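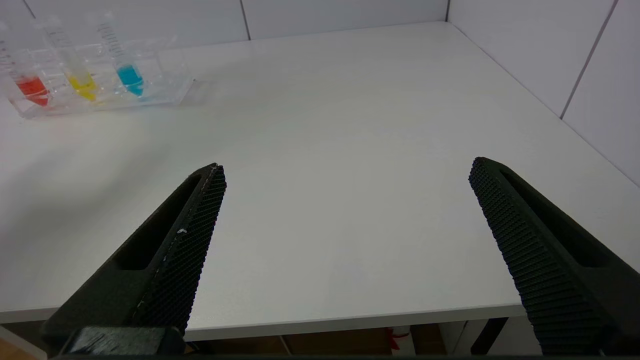

Black ridged grips above a white tabletop

Wrapping paper printed by hand is a small trade, and most of it is sold in the six weeks before Christmas. Jilitz, a two-room workshop in Sondthorpe, prints all year and sells mainly to bookshops and florists. Its current list has 18 patterns, cut in lino and printed in one or two colours on paper from the Flurnutwood mill.

The sheets are large, and each takes several impressions of the same block. Joins show if the block is set down even slightly out of line, so every repeat is lined up against pencil ticks in the margin. Last year the workshop sold 1192 sheets. The most popular was Moschos, a border of vine leaves first cut for a wine merchant's boxes.
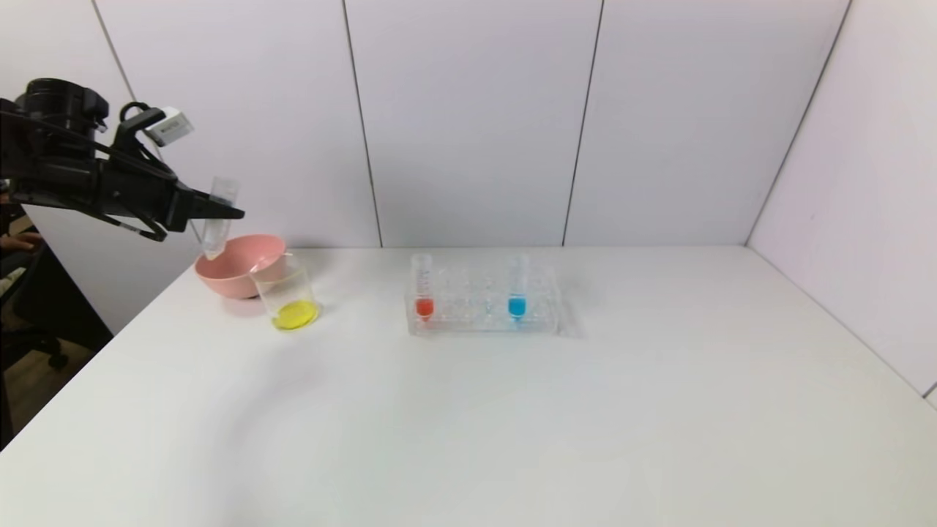 Colour causes more argument than pattern. Florists ask for greens and greys that sit quietly under a bunch of flowers, while bookshops want something that can be seen from across the street. The spring sheets will be printed in a yellow as bright as the liquid lying shallow in the glass beaker, with a second version in pink, nearer to the bowl behind it. Both have to dry flat on the racks for two days, longer in February.

Seconds are kept back and sold on the first Saturday of the month, folded into packs of five. They usually have a pale corner or a thumbprint, and regular buyers use them to line drawers or cover notebooks. The door opens at ten.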